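Home Projects Student Work Archive Contact

5 min read

What our floor throws away: a household waste project
By Qistina Chong

I picked rubbish for my project mainly because everyone else in the group had already grabbed transport and water, and I ended up enjoying it far more than I expected. My question was a simple one. What do students in shared housing put in the bin, and how much of it could have gone somewhere else?

The housing in question is Rekstead, where I live, so getting there was easy. Three flats agreed to take part: mine, the one Nizar Geagea shares on the floor below, and Tirta Subramaniam's at the back of the building. Each flat kept its general waste apart from everything else, and I came round with a luggage scale, gloves and a notebook (the notebook is now disgusting and will not be handed in).

How I set it up

My tutor, Hermine Haslinger, made me write down my categories before I opened a single bag. I moaned about it at the time, but she was right, as my first list had a category called "bits", and half of everything is bits. The final list was food, paper and card, hard plastic, soft plastic and wrappers, tissues, glass and metal, and other.

Tissues got their own line after a long argument with Nizar. He puts them in with paper recycling and always has. Our local collection doesn't want them, because the fibres are too short to be worth much and they've usually been used for something horrible. He still isn't convinced, and I've put his objection in the appendix as promised.

We did 54 bag weighings in all. I also handed out a short questionnaire asking people to guess what their flat threw away most of, and I collected those before any weighing started so that nobody could change their answer.

Small bins and small rubbish

Kitchen bins were the obvious place to look, but I got more and more interested in the little ones people keep in bedrooms and living rooms. They fill up with light stuff like snack wrappers, tissues and receipts — things that weigh next to nothing and take up loads of space. They also get tipped straight into the kitchen bag, so any paper in them goes along for the ride.
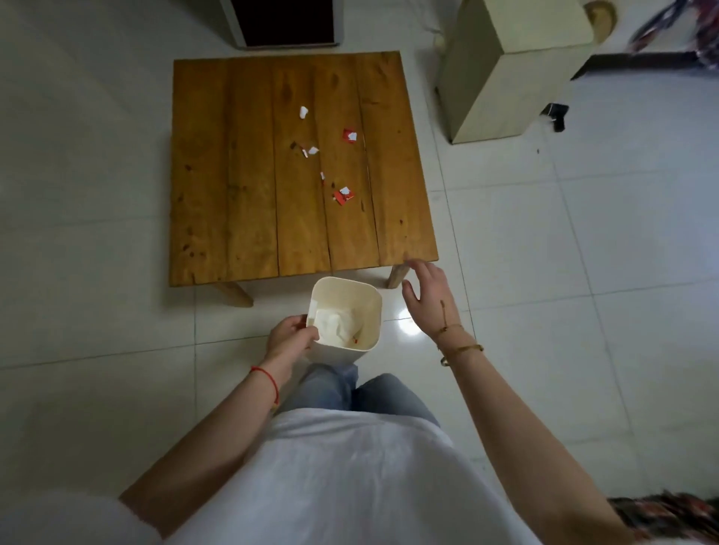
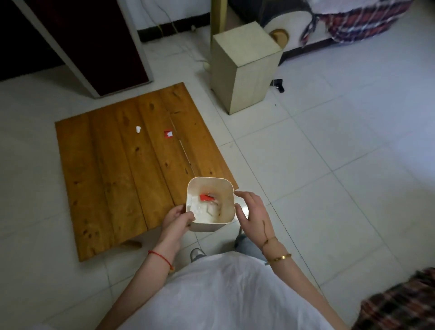
Wrapper scraps and paper or tissue, in and around a small bin.

What I found

Food was the heaviest category in all three flats, and it wasn't close. Bread was the worst offender, then cooked rice, then salad leaves that had gone to soup in the bag. In the questionnaire most people had guessed plastic, which makes sense to me now. Plastic is what you see when you lift the lid, and food sinks.

Soft plastic and wrappers came out near the bottom by weight but near the top by how full they made the bag look. I wish I'd measured volume as well. Retno Pasaribu did that in her project on the canteen, using a marked bucket, and I'd copy her method if I did this again.

Paper and card varied the most. Tirta's flat had hardly any in general waste, as they keep a box by the front door and it just gets used. Ours has a box too, but it lives under the sink behind the mop — so guess how often we bother.

Problems

One bag in April split on the stairs and I lost the weighing, and a fair bit of dignity. The luggage scale was also poor with very light bags, so I'd treat the bedroom bin results as a rough guide only. And people knew I was looking! Nizar admitted he ate leftovers he would normally have binned.

What I'd try next

I'd like to move the recycling box in my own flat to the front door and weigh everything again for the same length of time. Hermine also suggested asking a flat of people who aren't my friends, which is fair. The full tables and the questionnaire are in the appendix, along with Nizar on tissues.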